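Sat 16 April

Rainwater tank again. Level at first reading 758 litres, which is lower than I expected after the wet spell. The downpipe from the back roof is the likely cause. The leaf filter was packed with moss and most of the flow was going over the lip and into the border. Cleared it, refitted the mesh, poured a bucket through. It drained at a sensible rate.

The float gauge is still reading high. I dipped the tank with the marked cane and got a figure 300 litres below what the dial shows at the top of its range. The error shrinks as the level drops, so I suspect the arm is bent and the scale is fine. Kinton sell the arm separately. Ordered one. 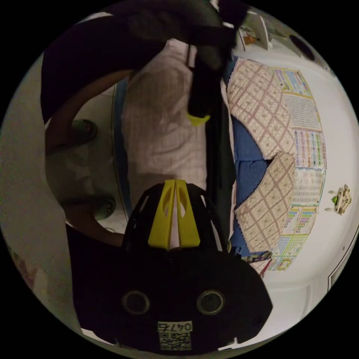

Checked the February notes for comparison. The tank took some 1,745 litres over that month with the old gutter bracket in place. The new Virlow brackets sit lower and give a steeper fall, but the joint above the kitchen window weeps. I have resealed it once already. The next attempt will be with the gutter off and the rubber replaced properly.

Pump: runs, primes slowly. Non-return valve to be cleaned. The hose union was finger-tight only, now done up with a spanner.

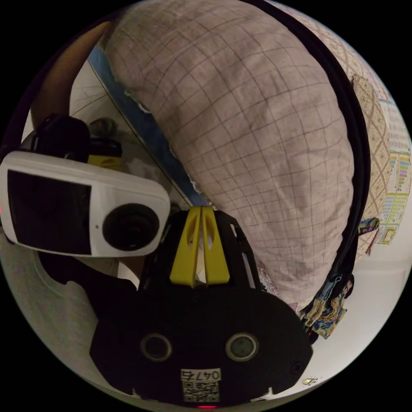 Drove to Busville for pipe clips and a length of 68 mm downpipe. They had the clips in black only. Bought six. The pipe will have to wait until the next delivery.

Second dip taken before supper, no change from the first. Overflow still to be re-routed to the soakaway. Need to borrow the long ladder for that.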